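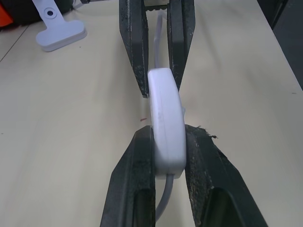
White inline unit, cable in at the top, cable out at the bottom. Seam on the face.

Wednesday, 7:40 p.m.

Started on the drawer of small cables and the things attached to them. The inline units are the worst of it. Each is a white plastic body with a lead at either end, and unless the label has survived there is no telling a switch from a dimmer from a dead adapter by looking at the shell. I have been putting this off since we moved the bench to the back wall in October.

Method, for when I forget it again. Unplugged, always. Lay the lead out straight. Wipe the body with a dry cloth. Check where the cable enters at each end, because that is where they fail. Flex the cable gently to either side with the meter on continuity and listen for the tone to drop out. If it drops out, cut the plug off the same minute and put the lot in the scrap tub. If it holds, coil loosely, one turn of paper tape, write on the tape.

The coil matters. I used to wind them tight around the body, which looks tidy and bends the cable hard at the exact point it is weakest. Three of tonight's failures had been stored that way, by me. Now the body sits outside the coil and the tape goes around the cable only.

Total in the drawer, 41 pieces. Twelve went to scrap, most of them from the old Lirkthorpe desk lamps, whose leads go stiff and then split at the sleeve. I kept two of the lamps' switch bodies for the screws and then threw those out as well, as the screws are a size I have never used.

The pale off-white one with the seam down the front is kept for now. Slight scuff on the shell, nothing more than cosmetic. I have not opened it. The halves look closely fitted and I would probably break a clip getting in, and a broken clip on a mains part means a bin part. It goes on the shelf as "unidentified, shell intact" until I find what it belonged to. My guess is the Bradora heater pad set, but the manual for that shows only a line drawing and the line drawing could be a bar of soap.

Arnulfo Echeverri called at 8:15 about the clamp meter. He still has it and will bring it back with the spare fuses. I asked him about opening snap-fit housings and he says to warm the seam with a hair dryer and work a guitar pick along it from the cable end. I have a guitar pick. I don't have a hair dryer. He also says that anything rated under 700 watts is not worth repairing if a replacement can be bought, and I disagree – rating has nothing to do with it, access does. We left it there.

Storage. The Greco boxes are the right depth but the lids bow when stacked more than three high, so the heavy adapters go at the bottom and the inline leads on top. Five boxes in use. Labels on the short end, facing out, pencil on white tape. Marker bleeds into the paper tape and after a year everything reads as a gray smear.

Box 1, switches, tested. Box 2, dimmers. Box 3, low-voltage leads. Box 4, adapters with known plugs. Box 5, unidentified.

Box 5 is already fuller than I would like. The rule from now on is that a piece gets until spring and then it goes.

Still to do: extension cords, the Harkano power strip with the loose third socket, and the tangle behind the printer, which I looked at and shut the cabinet on. Paper tape is nearly out, half a roll left. The meter's battery symbol came on during the last few tests, so those four should be done again with a fresh cell before I trust them. I put them at the front of Box 1 with the tape unmarked.

Stopped at 9:50. Swept the bench.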